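The Belt Sets the Pace
Notes from a spring spent around conveyors, bins and small square parts

I have a soft spot for sorting. As a kid I did buttons, then screws, then my grandmother's whole kitchen drawer (she did not ask me to). So when I got the chance to write about light sorting work for this issue, I said yes before I'd heard what the fee was.
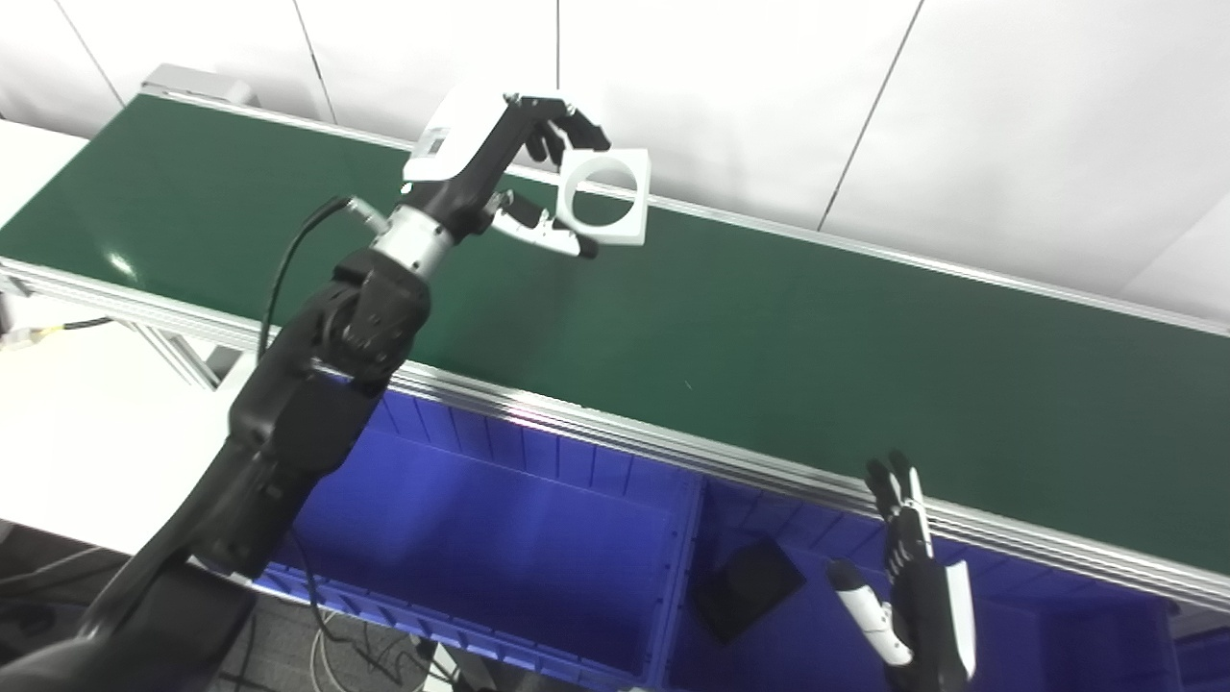
My first stop was Nudholm, a parts packer in a low brick building behind the rail yard in Fudby. They handle the kind of stuff you never think about: trim rings, cover plates, spacers, the square bits that go around round bits. On a busy shift 3000 pieces go down the line, and every one of them has to end up in the right bin. I figured I'd be good at it. I was not!

The trouble is the belt. At home, sorting waits for you. You can put the kettle on, come back, and the buttons are still there. A conveyor has its own ideas, and for the first hour I kept chasing pieces along it like somebody running after a bus. I was told to slow down, stand square to the rail and let the parts come to me, and I nodded and went right on chasing for a good while longer.

Then there's the matter of the bins. I'd never had opinions on plastic bins before and now I have plenty. Deep ones are great for volume, but flat parts land in them at odd angles and you end up reaching in to straighten the pile. Shallow ones are easier on the back and fill up before you've found your rhythm. Blue is my favorite, for what it's worth. A white or black part shows up against it right away, and after a few hours of staring at small squares you're grateful for anything that shows up.

Green belts I feel the same way about. I worked one afternoon on a black belt at Morais, the other shop I visited, and the dark parts just about vanished on it. My shoulders were up around my ears by the end. Morais does smaller runs, 1000 pieces at most, and a lot of that is odds and ends that come back from customers in mixed cartons. It's slower work and, to me, more fun — every carton is a bit of a rummage.

A few things I picked up along the way, mostly by doing them wrong. Put the bins right under the near rail, close enough that your hand drops instead of reaches. Hold a frame-shaped part by its edge and keep your fingers out of the hole, or you'll be shaking it off your knuckle while the next one sails past. Keep the full bin and the empty one side by side, so the swap takes a second. And wear shoes you already like. I wore new ones.

The last place on my list was Skakora, which makes benches and rails for people setting up a line in a small space. Their shortest conveyor would fit in my garage, and yes, I measured. It takes 2 people to carry it and 18 bolts to put it together, and I've been trying to think of a reason to own one ever since. The buttons are still in their jar, after all, and I never did finish the green ones.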